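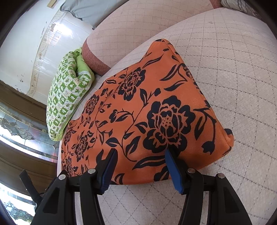

A throw pillow is a thing you move so you can sit down, one reader wrote to me in February, and a thing you have to move is clutter no matter how much you paid for it. She had read a short piece of mine on sofas and thought I had let pillows off too easily. Her household had given all of theirs away and had not missed them.

I have thought about her letter more than I expected to. She is right about the moving. I live with a two-seat sofa and one armchair, and for most of a year I kept track of what happened to the pillows on them. They went to the floor in the evening and came back up in the morning. If company was coming they were plumped and stood in the corners, and when company arrived they were picked up, held awkwardly for a moment, and set on the rug. If you described that routine to someone who had never owned a sofa, they would ask why you keep doing it.

I still think she is wrong, and I think the trouble lies mostly with how many pillows we buy and which ones. My position is that a seat should have one pillow per person who regularly sits there, that it should be a pillow with some pattern and some color, and that the rest should go.

Start with the number. The store displays have done a lot of damage. There is a furniture place near me called Holzer, on the second floor above a tile showroom, and the last time I went through it I counted the pillows on one sectional. There were 22. The sectional seats five. You could not have sat on it without a plan for where they would all go. A display like that is meant to be looked at from the aisle, and it works from the aisle. People then go home and try to get the same look on a sofa that has to be used, and they end up with nine pillows and a basket to put them in at night. The basket costs money too.

My sofa had seven at its worst. I took it down to two over a weekend and noticed the difference right away, mainly in my lower back. With seven pillows you never lean on the sofa at all. You lean on whatever pile has formed, and the pile shifts. With one behind you, you can put it where your back wants it and it stays.

The matter of pattern is where I expect more of an argument. For a long time the advice has been to keep everything plain. Oatmeal, stone, fog, sand. I followed that advice when I bought my armchair, which is covered in a pale fabric with a small grid in it, and I don't regret it. A chair is big and expensive and you look at it for years. A quiet cover is sensible on a thing that size. But then I put an oatmeal pillow on it, and after that a gray one, and the chair looked like it was waiting for somebody to finish it.

What I have come around to is orange with big black flowers. Peonies, or near enough to peonies that I call them that, with curling stems and pointed leaves. The fabric has a slight fuzz to it, a brushed feel, and it is a warm orange that you notice when you come into the room. On a pale chair it does all the work. I would not want a sofa covered in it, and I would not want curtains in it. At the size of a pillow it is right, and if I get tired of it I can put a different cover on in two minutes.

That last point gets left out when people say that bold patterns date quickly. Of course they do. So do plain ones. The particular gray that was everywhere a while back looks as much like its moment as any flower print, and people paid to have whole rooms done in it. If something is going to date, let it be the smallest and cheapest thing in the room. I would apply the same rule to lampshades and dish towels.

A black print also has a practical side. It hides a lot. A plain pillow shows every thumbprint and every place where a child has wiped something. My oatmeal one had a tea mark that I turned to the back, and then a second tea mark on the back. On a busy print you have to go looking for that kind of thing. I have never gone looking.

I should say something about filling, as the cover gets all the attention and the filling decides whether anyone uses the pillow. The cheap ones are flat in a season. They go thin in the middle and the corners turn into little empty ears, and a flat pillow is useless for sitting against, so it gets kept for looks, and it doesn't look good. I would rather have one that is stuffed full, with round corners that push out. It should feel a bit too firm on the first day. The usual trick is to buy an insert one size up from the cover, and it is a good trick. It takes some wrestling to get it in. Work the far corners in first and close the zipper slowly.

Price is harder. I have seen a cover from Veltance, unstuffed, at 92 dollars. It was well sewn and the zipper was hidden under a neat flap. I have also had covers from the discount table that lasted just as long. A friend of the family bought a matched pair with inserts for 167 and they are kept in a closet so that they stay nice, and I can't think of a clearer case for my reader's side of the argument. If a pillow is too good to lean on, the closet is where it will live, and then you have paid for a thing in a closet.

So I would set the limit by use. Spend what you can spend without wincing when somebody drops it on the floor. It is going to be on the floor sometimes. That is part of the life of a pillow and I no longer fight it.

My reader made one more point, toward the end of her letter, and I think it is her strongest. She said that a room ought to look settled without any help, and that if you need a pillow to make a chair look inviting you have bought the wrong chair. I agree with half of that. A chair ought to be comfortable bare, and I would never buy one that needed a pillow to be bearable. I made that mistake once with a deep sofa from Toltbridge. The seat ran so far back that my feet left the floor, and I propped myself forward with pillows for four years before I admitted what was wrong and sold it. If you are using pillows to shorten a seat, she is right, and you should look for a shallower seat.

But comfortable and inviting are different things. My armchair is perfectly good bare. I sat in it bare for some weeks after the letter came, to be fair to her. It held me up well. It also looked like furniture in a waiting room, and I noticed that visitors took the sofa and left the chair alone. When the orange pillow went back, people began to sit in the chair again, and most of them put the pillow behind them or held it in their lap while they talked. I do that too. It gives your hands somewhere to be.

I don't think much theory is needed on top of that. A soft thing on a chair tells people the chair is for sitting in. One will do it. Two on a chair tells them the chair is occupied, and from there on each one you add is more for them to clear away.

As for how it should sit, I have no patience with the chop, where you hit the top edge with the side of your hand to make two points. It is gone the moment anyone leans back. Nor do I line the pillow up square with the back of the chair. I drop it on the seat and leave it at whatever angle it lands. A pillow at a slant looks as if someone just got up and may be coming back, and I like a chair to look that way. It also takes no time, and I have given enough mornings to arranging the other kind.

I wrote back to my reader and told her most of this, more briefly. I said she should keep her sofa as it is if she likes it, and that five pillows fewer in my own house is partly her doing. I also said that if she ever has a plain chair that people walk past, she might try a single pillow in the loudest flowers she can stand. She has not answered yet.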